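Plorbridge Local Archive Program
Interim progress report to the Travula Fund
Submitted September 4, 2020
Prepared by Joris Van Leeuwen, project lead

1. Scope of this report

The grant covers the cataloging, rehousing and partial digitization of the Illés collection, a body of photographic prints, glass negatives and business papers from a portrait and press studio that operated in Plorbridge. The report covers the second reporting period. Spending is treated in section 5. The full ledger has been sent separately.

2. Cataloging

Item-level cataloging of the print series is complete through box 12. Box 8 was skipped and will be done last. Its contents were filed by customer surname, while all the other boxes follow job number, and the two schemes have to be reconciled before the records can be merged. The studio's job book gives a number, a surname and a price for each sitting, but the price column was abandoned partway through and later reused for frame sizes. We have kept both readings in the notes field and have not tried to separate them.

Undated prints are assigned a date range from the mount style and the stamp on the back. Where the stamp is missing, the record carries the wording "undated" and no range. The earlier practice of guessing from clothing has been dropped, and the records affected have been corrected.

3. Condition and rehousing

Most of the paper prints are stable. The common faults are surface dirt, silvering at the edges, and staining from old adhesive on the back. A smaller group shows mottling across the whole image area. These have been moved to unbuffered folders and are kept apart from the rest.

Glass negatives are stored on the long edge in four-flap enclosures, with stiff dividers between groups. Prerkeo, the supplier, delivered the second order of enclosures short, and the balance is expected in November. Until then 20 negatives remain in their original cardboard sleeves. They are stable and have been marked for priority treatment.

Framed items are assessed separately from loose prints. Each is checked for backing board, glazing, hanging hardware and the condition of the molding, and a decision is then recorded on whether to unframe. Our default is to leave the frame in place unless the backing is acidic or the print is touching the glass. 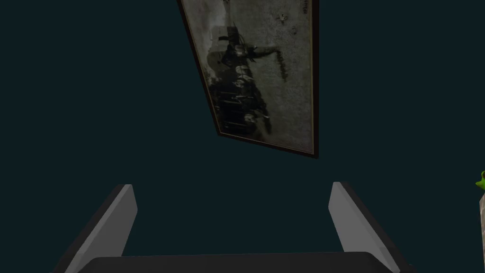 Black-and-white print in a thin dark frame, on a green wall. 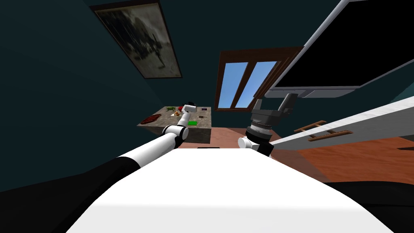 Will framed prints be scanned through the glass?
Framed prints will be scanned only after unframing. Glass adds reflections and a slight color shift, and the scanner cannot hold focus at that depth. Items that stay in their frames are cataloged in full and listed as not digitized, so that a later project can pick them up.

4. Digitization

Scanning of loose prints began in the fourth week of the period. Masters are saved as uncompressed TIFF files, with a gray scale target included in each batch. File names follow the catalog number, with a suffix for front or back. Backs are scanned only where there is writing or a stamp.

Two problems came up. The first was a banding fault in the flatbed, traced to a worn lamp and fixed by replacement. The affected batches were scanned again. The second is still open – the checksum routine runs overnight and stops when it meets a file name containing an accented character, which affects every file carrying the Illés name in full. The short-term fix is to drop the accent in file names and keep it in the catalog record. A corrected script is being tested.

5. Budget

Spending on staff time is on plan. Materials are under plan because of the short delivery described above, and the difference will be taken up when the balance arrives. The replacement lamp was charged to the equipment line, which has enough left to cover one more service visit. We are not requesting any change to the total or any transfer between lines.

6. Work planned for the next period

Complete box 8 and merge its records.
Rehouse the remaining glass negatives.
Finish the unframing decisions and record them.
Release the corrected checksum script and rerun it on all masters.
Send the first set of catalog records to the Fund for review – 4 sample records are attached as an annex to show the field layout.

The rights position for the press work is not settled. The studio sold some jobs outright and kept others, and the job book does not always say which. Records for these items will be published without images until the position is clear.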